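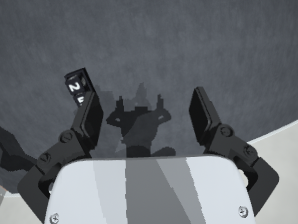
Coaching Football, Unit 6: Picking a Team When Half of It Is Missing

Posted in: Course Notes > Match Preparation

Hazem Tawfik, September

Welcome back, everyone. I promised last time that we would get away from the whiteboard and talk about the part of coaching that takes up most of your week once you have a real team, which is working out who can play. You will spend hours on pressing shapes and then your left back will text you at breakfast to say his ankle has blown up like a grapefruit. So these notes are about selection under strain, and I've written them out more fully than usual because several of you asked for something you could read on the bus.

Please have your notes from Unit 5 (the one on roles and relationships) close by, as I lean on them a good deal.

1. Start with jobs, then put names to them

When a player drops out, the natural thing is to ask who else plays in that position. It's a fair question, and sometimes it gives you the right answer, but I'd like you to get into the habit of asking a different one first: what was that player doing for us?

Take a center forward. On the team sheet he is a striker, and so is the lad on the bench. But perhaps your first choice spends most of the match with his back to goal, holding the ball up so the midfield can catch their breath and come forward to join him. The lad on the bench wants to run in behind. Swap one for the other and keep everything else the same, and your center backs will go on hitting the ball up to a chest that isn't there any more. Then everybody blames the substitute, poor boy, when the trouble was with the plan he was handed.

Before each match, write a short line beside every starter saying what the team would lose without him or her. Keep it plain. "Wins first header." "Gives us width on the left." "Calms everyone down." That last one counts as much as the others, and I'd say it's the hardest to replace.

2. A worked case: Kedo against Trurau

Some of you know I spent three seasons helping at Kedo, and this match is one I still turn over in my head on long drives. We were away to Trurau, who were a good side at home, very direct, with a pair of forwards who liked a cross. We had lost our captain to suspension and our best passer, a deep midfielder, to a virus that had gone through the dressing room. Both of them played through the middle. We found out about the second one the evening before.

The head coach had two roads open to him. He could bring in the reserve midfielder, a tidy player of 17, and keep the shape we had trained all week. Or he could move our right back inside (he had played there as a youth), put a proper defender out wide, and ask the team to go longer and earlier with the ball.

He chose the second, and I argued for it, so I take my share of the blame. On paper it looked sensible. We had added height and experience. But we had changed three positions to fill two gaps, and the players next to those three had to learn new neighbors as well. Our right winger had never played in front of that full back. Our goalkeeper kept looking for the short pass that he'd been practicing since preseason, and it was gone. We lost by two goals, both from crosses on the side we had rearranged.

Would the young midfielder have saved us? I can't tell you that. Trurau may have beaten us anyway. But I do wish we had looked harder at how many partnerships we were breaking up before we fell in love with the experienced option.

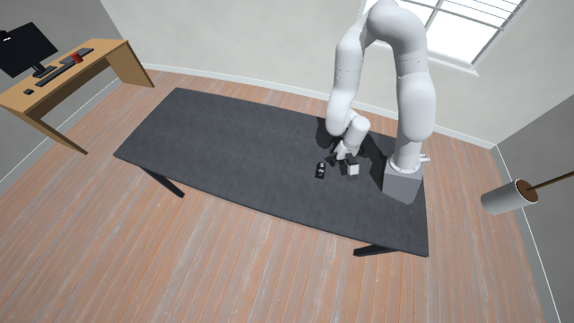
3. Counting the partnerships

So here is the simple exercise I took away from that match. Draw your starting shape as dots and join each player to the teammates he works with most: the full back to his winger, the two center backs to each other and to the goalkeeper, the holding midfielder to nearly everybody. Now make your change and go over every line that has been broken with a colored pencil.

A straight swap breaks only the lines belonging to the missing player. Moving somebody across to cover breaks those lines and his old ones too. Sometimes the second choice is still worth it, and you'll meet weeks where it plainly is, but you ought to know the price. I find that young coaches (and I was a dreadful one for this) love to shuffle the pack, because it feels like coaching. Leaving ten people where they were doesn't feel like much of an evening's work.

Don't treat every line as equal, either. The two center backs read each other constantly, with hardly a word said. A left winger and a right back may go a whole half without exchanging a pass. If you have to break something, break it far from your own goal.

4. Late news, and the last 48 hours

I like to split the run-up to a match into two stretches. Up until 48 hours before kickoff you can still teach. You can walk through a new shape, stop the session, go back, let people get it wrong and laugh about it. After that you are mostly reminding. If an absence comes to light in the second stretch, my strong advice is to pick the smallest change that will do the job, and to explain it in one or two sentences to each player it touches.

Speak to the replacement first and on their own. Tell them what you want from them, and tell them one thing you don't need. "You don't have to play like Sami. Stay close to the center backs and give it simple." You can watch a player's shoulders come down when you say something like that. Then speak to the two or three who will be playing beside them, and ask them to help. Most of them will be pleased to be asked.

Leave the rest of the group until the team talk, and please keep the absence short when you get there! I once sat through a speech at Belkadi in which the coach spent so long telling us how we'd manage without our goalscorer that by the end of it I was quite sure we couldn't. Mention it, name who is coming in, and move along to what you're going to do to the other lot.

5. The bench counts as well

When two starters are out, two substitutes have usually moved up, and your bench is thinner than it was. It's easy to forget this. You settle your eleven, you feel rather pleased, and then in the second half you turn around for a tired winger's replacement and find a third goalkeeper and a very eager sixteen-year-old.

So plan the changes together with the starting team. Who is least likely to last the match? Is anybody coming back from injury and good for an hour at most? If you start both of your fit wide players, what happens when one of them cramps? There are weeks when I would hold back a slightly better player for the last half hour, knowing that the legs on the bench are going to matter more than the legs at kickoff. You'll have to explain that one to the player concerned, and it won't always be a happy chat, but do it face to face and do it early.

6. When people come back

I'll be brief on this, as we have a whole session on it later in the term. A player returning after a few weeks out isn't the same piece you took off the board. They are short of match rhythm, and the team has carried on and made some habits in the meantime. If the stand-in has done well, think twice before you bring the regular straight back in. At Lonura there was a lovely old coach who said the shirt should be handed over warm, and I've borrowed the phrase ever since, though I'm still not entirely certain what he meant by it. I take it to mean that you share the minutes out for a match or two – start one, finish with the other – and let the partnerships settle again.

Keep an eye on the stand-in during that time. Someone who has just played three good matches and been dropped needs more of your attention than the star who has walked back in.

For next session

Choose a team you know well, your own if you coach one. Draw the dots and lines from section 3. Then remove two players who work closely together and write up the selection you would make, in no more than 900 words, covering:

- the job each missing player was doing
- two possible lineups, with the broken lines marked on both
- which one you'd choose if you heard the news early in the week, and whether your answer changes if you hear it the night before
- what you would say to one of the replacements, written out word for word

Handwritten drawings are perfectly all right, and I'd almost prefer them. Bring two copies, please, so that you can trade with the person next to you. We'll start with a few of the speeches read aloud, so do make sure yours is one you could bear to say in front of people.

Last updated: September, after the evening group's questions on section 5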